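Ásdís Vídalín is halfway through a sentence about knots when she gets up and fetches a plank to show me what she means. There's no stopping her once she's on the subject of pale wood, and I'd come to Follby with 622 questions and got through the first two before lunch!

She has been making table tops for 15 years, mostly for people's kitchens, and she likes them plain. "Everyone wants oak," she says. "Oak is lovely, I've nothing against oak. But give me a light board with a bit of movement in it and I could look at it all afternoon."

Movement is her word for what the grain does when it stops running straight. She tips a board towards the window and traces a line with her thumb. "See, it's behaving, it's behaving, and then off it goes. The tree had something going on there, a branch maybe. I always put that part where somebody will sit. Why would you hide it under the fruit bowl?"

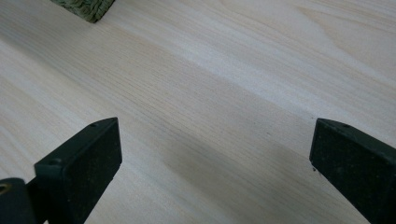
Page last changed: 3/29/99

The fine lines are easy to miss on a pale top, and where the light lands across it they go faint altogether. Ásdís thinks people should move round a table before they decide whether they like it. "Get down low. Squint along it. You'll find a curve you didn't see standing up, I promise you."

Blair Chisholm, who shares the workshop and does most of the sanding, agrees with her on nearly everything except finish. Blair would put three coats of oil on a bread bin. "I like a bit of depth," he told me, over the noise of the kettle. "She'd leave it all bare if the customers let her."

"I would!" says Ásdís. "A shine is the first thing you see and then it's the only thing you see. I want it matt. I want to put my hand flat on it."

And the spills? She laughs. Her own kitchen table, the one she calls Dillik after a dog she had as a girl, has been through beetroot, candle wax and a whole July of jam making. She scrubs it along the grain with warm water and a little soap, wipes it down and leaves it alone till morning. Scratches she doesn't touch. Deep marks get a light rub with fine paper, wider than the mark itself so you don't end up with a dip.

Pale wood yellows in time, and she's all for that too. "It gets warmer. You take a vase away after a year and there's a little moon where it stood. Blair hates the moons."

"I don't hate them," says Blair. "I just turn the vase."

They're working on a long top for a house out at Cairns next, and Ásdís has already picked the boards and chalked arrows on the backs.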